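3.2 Gathering the demonstrations

We collected all of our training examples in simulation, and I'll say up front that this was partly a budget decision. Our lab has one arm, it's shared, and the queue for it in March was longer than my patience. So we built the pick-up task in Vasten, the simulator we'd already been using for the drawer work, and drove the simulated arm by hand through the Cluven teleoperation interface (a game controller and a lot of swearing, basically).

Each demonstration is one attempt at picking up one object. We had 17 object models, mostly fruit and other rounded things, and we recorded 900 attempts across the lot. Of those, 300 were thrown out because the operator bumped the object before the fingers were lined up, or dithered so long that the episode hit its time limit. I went back and forth on the ditherers. In the end I dropped them, as an early version of the policy had picked up the habit and would hover over the object like it was trying to remember why it came in.

The policy sees only what the wrist camera sees, plus the finger opening. We don't give it the object's pose, even though the simulator would happily hand it over. That makes the last few centimetres of the approach the interesting part, and it's where we put most of our labelling effort. Figure 4 is one of these close-range views.

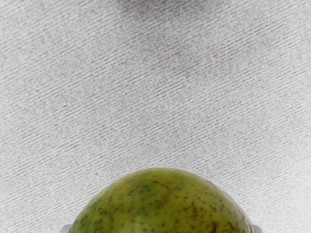

Figure 4. Simulated gripper view of a speckled green fruit, with the tips of both fingers at the bottom on either side of it. The grey background is the textured support surface.

You'll notice how little of the fruit is left to look at by this point. The policy gets the upper curve of it and two small bits of finger, and from that it has to work out whether it's centred. Our first attempt at the labels asked annotators to mark the middle of the object, which was a silly thing to ask when a good part of the object is out of view. We switched to marking the visible outline on the left and right of the object, and agreement between annotators got a lot better – good enough that we stopped double-labelling every clip.

Surface texture was the other thing we fiddled with. Plain surfaces were quicker to render, but the policies trained on them fell over as soon as we gave them a patterned one. We swapped in grainy, streaky materials from the Wisura set and varied the colour and the lighting between episodes. Soft shadows stayed in as well. I'd wanted to turn them off to save rendering time and I'm glad I got talked out of it.

The data were frozen on September 21, 2020, and everything in Section 4 uses that version.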